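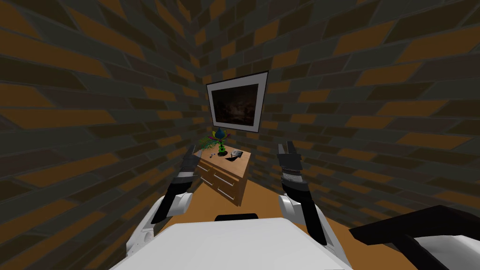
Gwenllian Gape reckons I should have bought the second arm before I built the first one, and that two months of simulating the pair of them is a way of putting off the soldering. She left that under my last post, along with a very fair question about why anyone would need two arms to open a drawer. So I'll start there.

You don't need two! One will do it, if the drawer runs nicely and whatever it's in doesn't shuffle forward when you pull. My real test drawers are in an old bedside cabinet that weighs next to nothing, and with the single arm on the bench (the one I call Pover, long story) the whole cabinet came along for the ride. So the plan is one gripper on the handle and the other steadying the top, and I want that working on screen before I let two sets of motors loose in a box room.

The simulated room took me far longer than it should have. The brick is a free texture I grabbed in April and never got the scaling right on, so it goes all long and stretchy towards the top of the walls. I've stopped caring. The dresser matters more, with its two drawers side by side and another below, and I put clutter on top – plant, vase, a flat grey thing – so that the steadying arm has to find a clear bit to press on. It's very good at finding the plant.

Where I've got to: both arms come forward and stop short of the dresser, one either side, and they do it the same way every time. It sounds like nothing but it was three evenings' work. The left one used to swing in too wide and fold its elbow back through its own body, and the simulator just let it. I'd forgotten to turn on self-collision. I'd also put the right shoulder in 13 mm too low, which I only spotted when I compared the two files line by line with a cup of tea going cold next to me.

The drawer pull itself is hopeless so far. I ran it 500 times overnight and got 87 clean openings, and a fair few of those were the top drawer when I'd asked for the bottom. Mostly the fingers close a bit early and skid off the handle. I think my friction numbers are rubbish. I copied them from my old Bundis project, which had rubber pads on the fingers, and I haven't decided what the new ones will have. Next run is going to be 2000 tries with the friction jiggled up and down each time, and I'll leave the computer on in the spare room with the door shut – it does whine.

As for the soldering, Gwenllian, you're right, it's still in the box. The motor boards are there, the wiring for the second shoulder isn't, and I need to borrow the good crimping tool again from the workshop before I can make up the long leads. If anyone has sensible friction values for bare printed fingers on painted wood, please put them in the comments, I'd be very grateful.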